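Valtitz Washroom Set – data card

Maintained by Thịnh Phùng. Last edit of this card: 11/8/22.

What is inside

Demonstrations of small jobs at a washbasin, shown to a humanoid robot by remote control. The operator stands near the robot and moves its arms from a rig, and we record the arm joints, the gripper opening and the wrist view together. There are 600 episodes in the set. The longest is 36 seconds. Episodes which the operator marked as bad are kept, but they are in a separate folder called "rejected".

The name comes from our first test room. The building is not important for use of the data.

Wrist view

Each arm has its own video file. The gripper is always in the lower part of the view, so please do not crop there if your model needs the fingertips. In the bathroom episodes the wall mirror behind the basin also shows the robot and the operator.

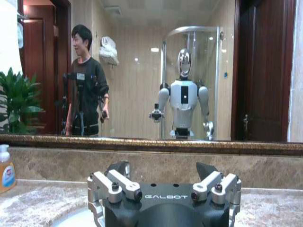 Wrist view over the counter, with robot and operator in the mirror.

Some users of the first version asked if the mirror should be masked. We leave it as it is. The folder "masks" has a simple mirror mask for every bathroom episode, and you can apply it at loading time. The masks were drawn by hand on the first image of each episode and then tracked by Drineo, our labelling tool. When the arm moves fast, the border of the mask can be late by a few images.

Objects on the counter

The objects are ordinary bathroom things, for example a soap bottle with pump, a small tube of toothpaste and a packaged toothbrush. They are not fixed to the counter. The operator can start from any arm position, so the first images of two episodes can look quite different even when the task text is the same. 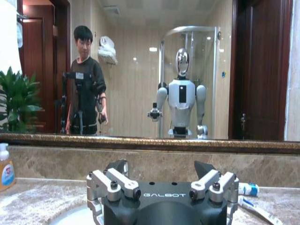 Files

episodes/ – one folder per episode, with video, joint values and task text
masks/ – mirror masks, same numbering as episodes
rejected/ – episodes marked as bad, with a short reason in English
splits/ – train and test lists

Joint values are saved at 20 Hz. The video has a higher rate, so use the time stamps and do not match by index. Episode 3305 has a gap in the joint file and the Wimport loader will skip it with a warning. Episode numbers are not continuous, please do not use the highest number as the size of the set.

Known problems

– Left and right were exchanged in the task text of the June recordings. The corrected text is in "task_v2.txt".
– Faces can be seen in the mirror. Use of the data to identify a person is not allowed.
– The Hughes split is older than the masks. It still works, but it has no mask paths.

Questions and corrections are welcome in the issue list. Please write the episode number in the title.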